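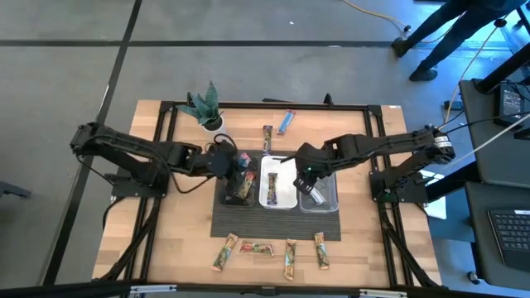
*The two-arm sorting cell in our Torport workshop, running snack bars into three containers.*

# Cell Technician (two-arm tabletop cell)

**Kerkent, Torport site. Full time, day shift.**

Kerkent is hiring a technician to look after one two-arm cell. You would own its setup, its daily checks and its repairs. The person who has done this work for the past two years moves to our Villanueva site in January, and we want the new technician to overlap with her for 28 days.

The cell is a pair of black arms mounted on a wooden tabletop inside an aluminum extrusion frame. It handles small wrapped goods. Operators run it from 7 a.m. and need it checked and ready by then.

## What you will do

- Home both arms each morning, run the Karkus warm-up routine and write the joint readings in the log.
- Check the base plate bolts for torque and the frame braces for play.
- Inspect the cables where they pass the elbow and wrist. Re-route or replace any with worn jackets. Most of our stops last year were cable faults at the wrist.
- Clean the gripper fingers and replace them when the grip test fails.
- Reset the mat and containers to their taught positions after every changeover, then run the placement check.
- Swap motors and recalibrate the arm afterward. A shoulder motor takes most of a morning.
- Keep the spares shelf stocked and order parts through Genalyn Pascual in purchasing.

You will not be asked to write control software. You will be asked to read an error log and tell the software team what the arm was doing when it stopped.

## What we need from you

- Two years of hands-on work with electromechanical equipment. Packaging lines, printers, lab machines and CNC all count.
- Comfort with a multimeter, a crimping tool and metric hex keys.
- Basic command line use on a laptop.
- Clear written notes. The evening operators work from them.

Experience with servo tuning is useful but we can teach it.

## Hours and pay

Shift is 6:30 a.m. to 3 p.m. with a half-hour lunch. One evening callout week in every 13, paid extra. The pay grade is Technician 2, and the current range is sent to everyone invited to interview.

## How to apply

Send a resume and a short note to Jennylyn Dizon, cell maintenance lead, at the Torport office. In the note, describe one machine fault you traced and how you found it. Half a page is enough.

Interviews are on site and include an hour at the bench with a gripper to strip and reassemble. Tools are provided. Wear closed shoes.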